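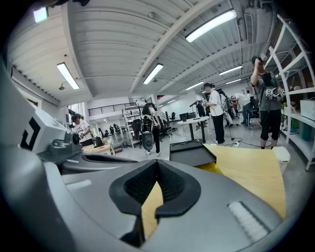
Solirstead print forum – Labels and stickers

kilian_h
Quote came back from Parar for 2000 equipment labels, white text on clear film, to go on pale and dark surfaces. They want the white ink as a separate spot layer. Do I also put white under the coloured logo or leave that to them? One batch is for plain matte gray plastic like the shell in my photo, and I don't want the logo going muddy on it.

Sointu R
Put it under the logo yourself. If you leave it to the printer you get whatever their default is. Pull the white in a hair so it doesn't peek out round the edges.

brigz
Disagree. Parar do their own choke and if you have done one as well the white ends up too thin. Ask for their sheet first.

kilian_h
Their sheet only says "supply white as spot, overprint on". Nothing on choke.

Sointu R
Then ring them. I had 2000 done in May and they used my file exactly as sent.

urs_schnyder
Would you not be better with an opaque white label? On gray you lose half the point of clear – and it costs less at Astness.

kilian_h
Looked at that. The labels have to go on dark lids too and a white box looks cheap there.

brigz
Fair enough. Smallest text?

kilian_h
Part number is 3 mm high, bold.

brigz
Should hold. Don't reverse it out of the logo though.

kilian_h
Rang them. They don't touch the white layer unless asked, so I'm doing the choke myself. Proof is ordered.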